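Thursday, after tea

Chenxi rang again about the water filter. The Reisinger bloke told her it would take the chlorine taste out, soften the kettle scale and do something for her skin. $329, plus 55 to fit it. I asked what the skin part was based on and she said a leaflet. I poured her two glasses last week, one filtered, one from my tap, and she picked mine. She still wants it.

Atif reckons the Hillum jug does the same job. I doubt that too.
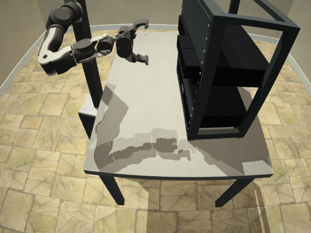
Pale table, stone tile floor, dark rack on the right.

Rained after four. Beans need tying up.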